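Teaching grippers to give up and try again

23 July 2022 – by Chelsea Horrocks

I spent most of this week watching people fold laundry with plastic claws, and I have news! Our two-handed cloth project, Gradus, finally has a result we're happy to talk about outside the building. The short version: a policy trained on our new set of 1,049 hand-held gripper demonstrations now recovers from a missed grasp far more often than our old one did. It used to close on thin air and carry on as if it had the cloth (very confident, very wrong). Now it backs off, looks again and has another go.
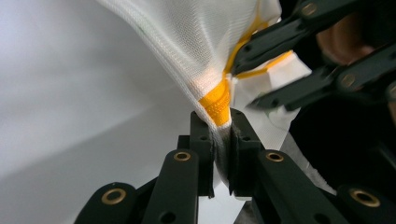

Starnetik Lab | Soft Materials Group | News

The trick, if you want to call it that, is in how we collect the demonstrations. For the old set we threw out every take where the person fumbled. We wanted clean examples, so we kept only clean examples, and then we were surprised when the robot had no idea what to do after a fumble. This time we kept the fumbles in, as long as the person fixed them, and we marked the moment where the fix starts. Quartey, our training code, gives those stretches extra weight. That's pretty much the whole method, and I'm a little embarrassed it took us so long to try it.

Cloth is a great place to test this, by the way. A mug stays the same shape when you miss it. Mesh bunches up and slides and hides its own edges, and a hem that was easy to find a second ago can end up under three folds. Thin bags are nearly as bad – you have to find the opening, get one gripper on each side of it and pull without losing either one. I've had a turn with the grippers myself and I am slow. Really slow. My takes are in the set anyway, and I'm told they're rich in corrections, so you're welcome, everyone.

We ran 100 trials with each policy, same tasks and same starting layouts. I won't put the full table in a news post (it's going in the paper, and the error bars need a proper explanation), but the gap was easy to see from the far side of the room. The biggest gain was in opening bags. Holding a bag's mouth open takes both arms at once, and the old policy would often lose one side and keep pulling with the other.

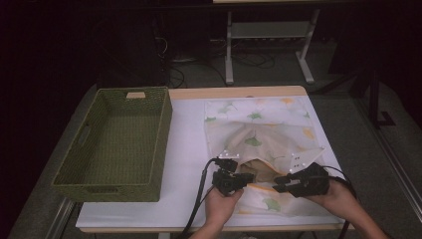

Folding got better too, though by less than I'd hoped, and there's one thing that got worse: the new policy is fussier. Sometimes it has a perfectly good grip and lets go to look for a better one, and then does it again, and you stand there wanting to shout at it. We think the extra weight on corrections is set too high for the easy tasks. Turning it down is next on the list.

The other thing on the list is Prastis, the tool we use for marking the fixes. At the moment a person has to go through each take and click where the correction begins, and two people don't always click in the same spot. I'd love to have the tool suggest a starting point and let us nudge it. A first version should be ready in September, along with the paper draft. If you work in the building and want to try the grippers before then, send me a note and I'll find you a slot – beginners are very welcome, and the clumsier the better!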